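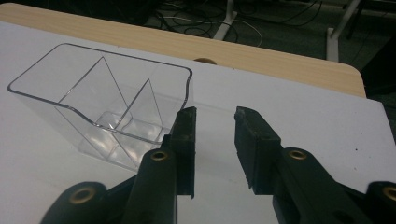
**Fotini Sarantis** wrote:

Please don't mix gel pens and ballpoints in one compartment! I did that for years and every time I needed to sign something in a hurry I pulled out the wrong one. If you've got a divided box, use the dividers. Ballpoints one side, gels the other, and the leftover section for refills and loose caps.

---

**harish_s** wrote:

Okay but that's my whole problem, I've got way more than one kind of each. For anyone just joining, this is the Great Pen Sort of June 29, 2019. We moved to Fomville in December and the pens came along in a shoebox, a mug, two coat pockets and the bottom of my work bag (plus whatever has been breeding in the kitchen drawer). I finally put a white sheet over the table and started going through them, mostly so I'd stop losing the little parts against the wood.

The plan is one clear box with dividers, living on the desk, and everything that doesn't fit goes away. My wife has agreed to this in writing. In blue.

What I can't decide is whether to sort by type, like Fotini says, or by color. Or by how much I like them, which is what I do with mugs.

---

**Loukia Xenos** wrote:

By color, and I'll die on this hill. When I want blue I want blue, and I don't care what's inside it. I have a tray from Irkel with blue in the front and black behind it, red off to the side, and I've never once stood there confused.

Also, clear boxes are great until the first leak. Line the bottom with a bit of folded paper towel and swap it when it looks sad.

---

**Fotini Sarantis** wrote:

Loukia, you say that because you write on nice paper. Try a gel pen on a glossy receipt and then put your sleeve on it. Type first, color second.

---

**harish_s** wrote:

See, this is where color falls apart for me, because nearly all of mine are blue. I must have some kind of condition. Exhibit one is a push-button ballpoint, and I love the click on it. It's the one I use for crosswords and for the calendar on the fridge, and it's been with me since my old job.
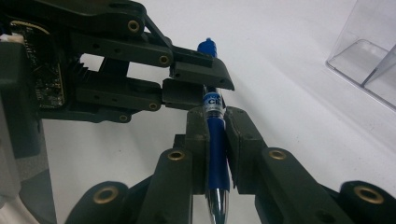
*Blue ballpoint with the button up top and chrome down at the grip.*

I've tested it on the back of an envelope and it skips on the first loop and then it's fine. My rule so far is that a pen gets three scribbles, and if there's no line by the end of the third one it goes. Too harsh?

---

**stavros_p** wrote:

Way too harsh!! Half the pens people throw out just have a dry spot on the ball. Before you bin anything:

- scribble on the rubber sole of a shoe (sounds silly, works better than paper)
- for ballpoints, leave them tip down in a cup overnight
- for gels, wipe the tip with a barely damp paper towel, then do slow circles
- if it's a refillable one, check how much ink is left before blaming the pen

I rescued most of a drawer like that last winter. The only ones I gave up on were the freebies from conferences, and those I never liked anyway.

---

**Beca Prothero** wrote:

I disagree with Stavros on the overnight cup thing, for gels especially. I had one drip into the bottom of a very nice glass and the glass is now a pen cup forever. He did say ballpoints, I know, but people skim.

And Harish, three scribbles is plenty. You're trying to get down to one box. If you go around reviving every pen you'll finish with the same shoebox you started with, only now you'll feel attached to all of them.

---

**stavros_p** wrote:

Beca, that glass died a noble death. But fair point on the attachment, I do have a drawer full of rescued pens that I don't use.

---

**Loukia Xenos** wrote:

Which way up is everyone storing them? I lay mine flat. My sister stands hers up in a Duan jar, and she swears the gels last longer with the tip down, and I can't tell any difference at all. I think what matters is the cap going back on. In our house it doesn't, so there you go.

---

**harish_s** wrote:

Standing up doesn't work that well in a box with slanty dividers, they slide and end up in a heap, so I'm laying them down. If one pokes out a bit at the end I can live with it.

Next question, and this one really has me stuck. What do you do with a pen that looks so much like its neighbor that you keep grabbing it by mistake? I've got a gel that's blue as well, also with some chrome on it, and if I'm not wearing my glasses it's a coin toss. It does say GEL on the side, but the lettering runs down the barrel and I'm never going to stop and read a pen.
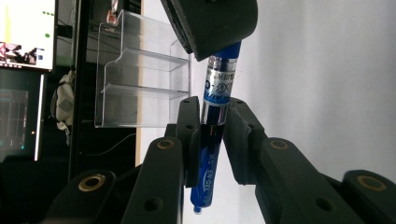
*The gel. Silver band near the top, see-through blue lower down.*

It's the nicer one to write with by a mile, so it isn't going anywhere. I just want to stop doing my crossword with it, because the paper is thin and it comes through on the other side.

---

**Fotini Sarantis** wrote:

And so we're back to separate compartments! I win!

If you want belt and suspenders, put a tiny loop of washi tape on the ballpoint. You'll feel it before you see it.

---

**Loukia Xenos** wrote:

Okay, for an all-blue collection I'll allow sorting by type. Reluctantly. The second you buy a red one I'm coming back.

---

**Beca Prothero** wrote:

Tape leaves gunk. I'd use a small rubber band up near the clip, you can take it off whenever you like and it also keeps the pen from rolling off the table. Mine came off a bunch of asparagus.

What are you doing with the extras, by the way? Our library in town takes working pens for the sign-in desk, and the school office was thrilled with the bag I dropped off. Test them first though, it's rude to donate duds.

---

**harish_s** wrote:

Rubber band it is, I've got a whole ball of those from the same kitchen drawer. Good call on the library too, I'll walk a bag over.

So for now it's ballpoints on the left, gels in the middle, refills and odd caps on the right, paper towel underneath. The highlighters haven't got a home yet. I tried them in with the refills and it looked terrible. Does anybody keep theirs in the same box, or do they get their own thing?

---

**stavros_p** wrote:

Own thing. Mine are in an old Atska tea tin with the lid off. They're too fat for dividers and they bully the refills.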